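Section 4: Setting Up Your Tables for a Meal

By now you should have unpacked the carton, found the card with your model number on it (209 for the square folding table with the marble pattern) and picked out a spot in the room. If you skipped ahead to this section, and plenty of people do, please go back for a minute and read the cautions about the folding legs in Section 2. We will wait for you.

The Letia table was drawn up by Mayuree Chuensuk, who grew up in a house where the dinner table was put away every evening and brought out again every noon, and a good many of the notes in this section come straight from her.

4.1 Opening the table

1. Lay an old blanket or a flat piece of cardboard on the floor. Place the folded table on it with the patterned side down.

2. Hold the legs by the long bars and draw them apart slowly until they stop. You should feel a firm stop at the end, and the bars should stand crossed, like a letter X.

3. Turn the table upright. This is much easier with two people, one on each side, and you will be kinder to your back.

4. Press down gently with both palms, first near the middle and then near each corner. A little give is normal on carpet. On tile or wood there should be none.

CAUTION: Keep fingers away from the crossing point of the legs while you open or close the table. Never let a child do this step alone.

4.2 Checking that the top is level

A table can look perfectly straight and still have a slope to it, especially in older homes where the floor has its own ideas. Before you bring out anything with soup in it, do this small check.

1. Wipe the top with a soft, barely damp cloth and dry it with a second one.

2. Stand one light plastic cup, without anything in it, a little away from the center. Look at it from the side, at the height of the tabletop.

3. Fill the cup one third full with water and look again. The water line should run even with the edge band.

4. If it does not, turn the table a quarter of the way around and try once more. Very often that is all it takes.

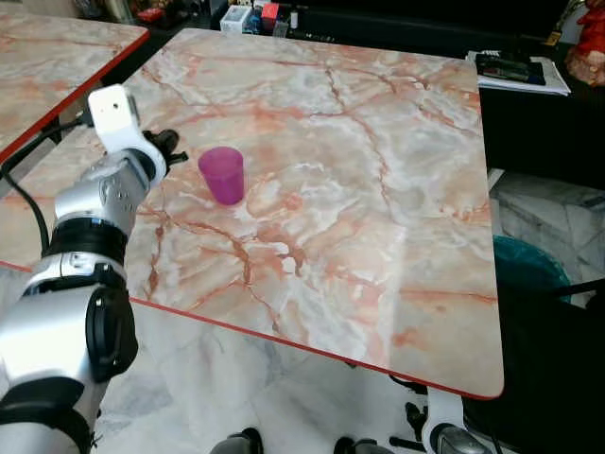 Fig. 4-1. One plastic cup standing on the tabletop for the level check.

Note: The finish is glossy and shows reflections from ceiling lights, which can make small spills hard to see. Run your hand lightly over the surface before you set down paper napkins or a letter you care about.

4.3 Laying a place

You are free to lay the table however your family likes it, of course. The way we suggest below keeps everything well within reach on a square top, and it leaves room for a serving dish.

1. Set the plate down first, a comfortable distance in from the edge.

2. Place the bowl in the plate. A rolled rim on the plate is a help, as it gives you something to hold when you carry the two together.

3. Put the spoon to the right of the plate, then the fork to the right of the spoon, side by side. If you were brought up with the fork on the left, by all means put it there — the table will not mind.
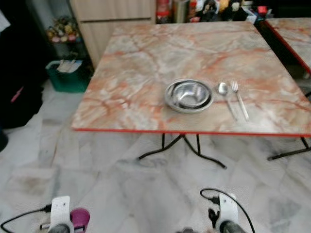 Fig. 4-2. Plate and bowl nested, with spoon and fork to the right.

CAUTION: Lift metal dishes when you move them. Dragging a steel plate over the top may leave fine gray marks, and these are harder to remove than any food stain we know of.

4.4 Using two tables together

Two tables of the same pattern may be stood near each other for a larger meal. Leave a narrow gap between them. Pushing the red edges hard together tends to wear the trim, and crumbs will find their way in there in any case. Please do not stand a hot dish across the gap.

4.5 Clearing the floor around the table

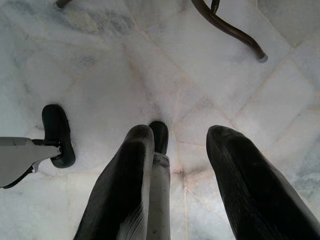
Feet of one sort or another are what people catch their toes on, so take a slow walk all the way around before you call anyone to eat. Walking frames, chairs and anything on wheels should be parked where the person who needs them can reach them easily, but out of the path to the kitchen. Rubber tips grip best on a clean, dry floor, so wipe up drips as you go.

If a guest uses a walking frame, seat that guest first and on the side with the most open floor. Once everyone is settled, check that no chair leg is pressing against a table leg.

Folding the table away again is covered in Section 5.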